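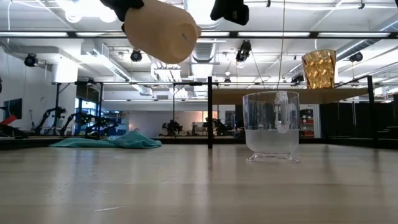 ## Lurnlow perception and grasp planning: frequently asked questions

Applies to the 7.x branch. Last edited 13th January.

### What does Lurnlow do, and what does it leave to other packages?

Lurnlow takes colour and depth input, segments tabletop objects, estimates a pose for each and returns ranked grasp candidates. It does not move the arm. Trajectories come from Pimia, and the low-level control loop belongs to Relamis. If the arm moves along the wrong path to the right grasp, file the fault against Pimia.

### Why is my clear mug missing from the object list?

Most depth sensors return the surface behind clear glass, or nothing at all. Lurnlow's default segmenter drops any region with too few valid depth points. Set `segment.transparent: true` to switch to the colour-only mask and fit the pose against the table plane. Expect slower cycles.

A mug with a cloudy or frosted lower part and a see-through upper part is a known difficult case. The default segmenter may report it as a short object with no handle. The handle grasp is then never proposed, and a top grasp is planned at the wrong height.

### Does the same setting help with coloured or textured glass?

Partly. Amber glass with a raised faceted pattern usually produces some valid depth, but the points are noisy and the fitted radius jumps between cycles. Raise `pose.smoothing_window` to 7 before turning on transparent mode for these objects.

### The planner turns a cup over and then reports "pose lost". Why?

Once a cup is tipped in the gripper, the camera may see mainly the base. For a matte, slightly tapered cup the base is a plain disc, and rotation about the long axis cannot be recovered from it. Lurnlow reports error 27 when the rotation estimate falls below the confidence limit.

There are two ways to deal with it:

- Set `pose.symmetry: axial` on the object model. The planner then ignores the rotation it cannot measure.
- Set `track.in_hand: kinematic`. The pose is carried forward from the joint encoders until the object is released. Slip in the fingers will not be detected in this mode.

### Do overhead lights matter?

Yes. Strip lighting over a glossy table gives glare and a faint mirrored copy of any glass object below its base. The mirrored copy can extend the mask downwards and lower the estimated base height. Enable `plane.clip` to remove everything under the fitted table plane. If the plane fit itself is unstable, reduce exposure first.

### Can I leave a towel on the table?

You can. Folded cloth has no rigid model, so it is added to the collision map as a height field and never offered as a grasp target. A towel bunched near the back edge will shorten the list of approach directions on that side.

### How are shelves and posts handled?

They must be declared. Put each one in `scene.yaml` as a box with its own margin. Thin black bars and posts are poor depth targets and should not be left to live detection. Objects standing on a declared shelf are segmented against the shelf surface.

### Which port does the debug viewer use?

3082 by default. The Ouellet log recorder listens on 1851. Both can be changed in `network.yaml`, and both need a restart of the main process.

### Can I replay a failed grasp without the robot?

Yes, if Ouellet was recording. Run:

`lurnlow replay --log <file> --from-error 27`

Replay repeats segmentation and pose fitting with the current settings. Planner output is read from the log and is not computed again.

### Are settings from the November release still valid?

All except `segment.glass`, which was renamed `segment.transparent`. The old key is ignored with a warning at start-up.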